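Support > Zestgate Two-Arm Station > Set-Up Guide > Section 6

Overview Installation Teaching Playback Maintenance Contact

6. Teaching a Two-Arm Task by Remote Control

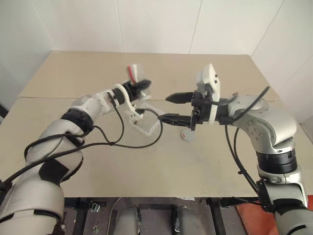

This section covers recording a task on the Zestgate two-arm station from the operator console. It applies to stations with both arms mounted on the base and the head camera fitted. For recording by hand guiding, where the operator holds the wrist and moves the arm directly, see 6.6.

Complete Section 5 (Homing and Joint Limits) before starting. An arm that has not been homed since the last power cycle will not enter Teach mode, and the console will show code 223.

CAUTION: Keep all persons outside the marked floor area while the arms are enabled. Remote control does not slow the arms for obstacles. The operator is responsible for the clearance of both arms at all times.

6.1 Before You Begin

1. Clear the tabletop of everything that is not part of the task. Wipe the surface and let it dry.

2. Check that the table is square to the base. The near edge should be parallel to the front of the station. If the table has been moved, repeat the table alignment in 5.4.

3. Inspect the cables on both arms from the lower housing to the gripper. Each loop at the wrist must have enough slack for the wrist to turn through its full range in both directions. Refit any tie that has slipped.

4. Move each wrist through its range at low speed and watch the cables. Stop if a cable pulls tight, catches on a bracket, or rubs against the table edge.

5. Check that the gripper bracket screws are tight. Do not use thread lock on these screws.

6. Open and close each gripper from the console. The fingers must travel evenly and meet at the tips.

NOTE: Cable loops hang lower when the wrist is turned palm down. Plan for this when the task uses short objects. A loop that drags on the tabletop can move an object without the operator feeling it.

6.2 Pairing the Console

1. Set the key switch on the base to TEACH.

2. Turn on the left and right hand controllers. Wait for a steady light on each.

3. On the console, open Teach > Devices and select Plivo Hand Control.

4. Press the left trigger once. The left gripper opens and closes. Press the right trigger once and check the right gripper in the same way.

5. If the wrong gripper moves, select Swap Hands and repeat step 4.

6. Set the motion scale. At a scale of 10, the gripper travels one-tenth of the distance traveled by the hand. Use this value for fitting, threading, and lid work. A scale of 1 gives equal travel and is suited to moving objects from one area to another.

CAUTION: Do not change the motion scale while the clutch is held. The arm may jump to the new position.

6.3 Setting the Start Position

The start position is stored with the task and is used at the beginning of every recording and every playback. Choose one that leaves both grippers in view of the head camera.

1. Hold the clutch on both controllers and bring the grippers to the working area near the middle of the table.

2. Leave a clear gap between the left and right fingers.

3. Check the head camera view on the console. Neither elbow should cover the working area. If one does, raise the elbow with the thumb pad and keep the gripper where it is.

4. Open both grippers unless the task starts with an object already held.

5. Select Store Start.

NOTE: If the task begins with an object in one gripper, load the object at the prompt. The station closes that gripper to the stored force. Do not load an object by reaching over the table with the arms enabled.

6.4 Recording a Demonstration

One complete run of the task, from the start position to the end position, is called a demonstration. A usable task needs several. The number depends on how much the object position varies. For tasks with small, light objects, the default set is 78 demonstrations.

1. Place the objects. Use the range of positions expected in normal work. Do not place them on the same spot each time.

2. Select Go To Start. Wait for both arms to stop.

3. Press the foot pedal to begin recording. The console tone sounds once.

4. Perform the task at a steady pace. Avoid pauses in midair. The station treats a long pause as part of the task and will repeat it in playback.

5. For a task in which one arm holds an object and the other works near it, bring the holding arm to rest before the second arm closes in.

6. When picking a thin, flat part such as a lid or disc from the tabletop, approach with the fingers low and nearly level. Close until the fingers touch the rim, then lift. Pressing down while closing will trip the force limit.

7. At the end of the task, open the grippers as needed and move both arms away from the objects.

8. Press the foot pedal again. The console tone sounds twice.

9. Mark the demonstration Keep or Discard. A recording that has not been marked is held as Pending and is left out of training.

When to discard:

- An object was dropped and picked up again, unless recovery is part of the task.
- The two grippers touched each other.
- A cable moved an object.
- The working area was covered for most of a grasp.
- A person entered the marked floor area.

When to keep:

- The operator made a small correction before closing the gripper.
- The path was longer than usual but reached the same end position.
- One arm moved slightly while the other was working, without contact.

NOTE: Small corrections are useful. A set made up only of perfect approaches gives the station little information about how to return to the correct path.

6.5 Reviewing a Set

1. Open Teach > Sets and select the task.

2. Play each kept demonstration at double speed. Watch the head camera view first, then the joint trace.

3. Look for flat sections in the joint trace. These are pauses. Select Trim to remove a pause at the beginning or end. A pause in the middle cannot be trimmed, and the demonstration should be recorded again.

4. Look for sharp spikes in the gripper force trace. A spike during closing usually means that the fingers met the table or that the object was gripped off center.

5. Compare the start images. If the light in the room changed during recording, group the demonstrations by session and label each group.

6. Select Build. The build takes roughly 6 hours for a default set. The arms may be powered down during this time. The console must stay on.

CAUTION: Run the first playback at reduced speed with one hand on the stop button. Do not leave the station unattended until the task has been accepted in Section 7.

6.6 Hand Guiding

Hand guiding may be used for coarse moves and for storing fixed positions. It is not recommended for tasks that use both grippers together, as the operator's hands and forearms will appear in the head camera view.

1. Set the key switch to GUIDE.

2. Hold the wrist housing. Do not hold the gripper, the bracket, or any cable.

3. Press and hold the enable button. The arm becomes free to move.

4. Move the arm slowly to the required position and release the button. The arm holds its position.

5. Select Store Point.

CAUTION: Support the arm before pressing the enable button. With a gripper heavier than the stored tool weight, the arm will sink when it is freed.

6.7 Common Faults

Code 223: Arm not homed. Return to Section 5.

Gripper lags behind the trigger: Check the connector at the gripper. Reseat it with the power off.

Arm stops during a slow approach: The force limit has been reached. Open the gripper, raise the arm, and select Clear. If the stop occurs above a bare table, check the stored tool weight.

Arm drifts when the clutch is released: Recalibrate the hand controller on a flat surface away from the metal parts of the table.

Head camera view is blurred in motion only: Reduce the hand speed or increase the room light. Some blur during fast moves is normal and does not require a new recording. Blur during a grasp does.

Recording ends early: The foot pedal was pressed twice or storage is full. Export older sets to the Flores archive folder and try again.

If a fault is not listed, save the log from Teach > Support and send it to the Grustgate service desk with the station serial number. Include the set name and the number of the demonstration in which the fault occurred.

Revised December 2, 2018

Filed under: Manuals, Teach Mode, Two-Arm Stations

Previous: 5. Homing and Joint Limits Next: 7. Playback and Acceptance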